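Polline Foam Shape Board, royal blue

Back in stock. Sells quick every September so dont wait if you need it for a classroom.

Thick foam board, rectangular, cutouts in different shapes. Round ones, diamond ones, a few sizes. Chunky foam shapes to go with it: star, hexagon, arch. Soft on fingers, quiet on a hard floor, light enough to go in a tote bag.

Ages 3 and up. Sold as a board with shapes. The plain gray-blue block and the dark curved holder are a separate item (Penudard line, see bottom of page). 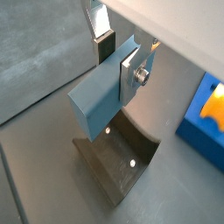
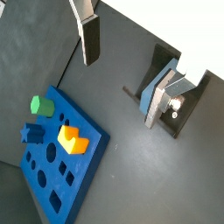

Photos: Akinyi Mutiso for Fovholm Supply

Good to know before ordering

Color is a strong royal blue, darker on the edges. The star is dark blue as well and kind of disappears against the board. Some teachers like that, makes the kids look harder. If you want contrast, go for the green hexagon and the yellow/orange arch first.

Foam marks. Light scuffs will show up on the blue with normal use, doesn't hurt anything. Wipe with a damp cloth, mild soap, air dry flat. No dishwasher, no bleach. Keep off heaters and out of hot cars, foam can warp.

Blocks are long, they stand up or lie on their side. Good for stacking once the kids get bored of sorting.

Penudard block and holder: hard and smooth, not foam. Matte pale blue-gray block. Holder is dark with a curved top and two small round holes. It picks up fine scuffs and streaks, normal. Sold as a pair only, no singles, please stop asking Guido.

Shipping
Orders in by 10 am go out same day. Anything later goes next day. No pickups on Wednesday.
School orders over $100 ship free. Purchase orders fine, email them to Katia Farina in the office, put the school name in the subject line.

Returns
32 days, unused, in the orignal bag. Foam that's been chewed can't come back.

Spare shapes
Lost a star? Email us the shape and the color and we'll check the bin. Spares for the older Bellini boards are gone, sorry, and the Polline ones do not fit.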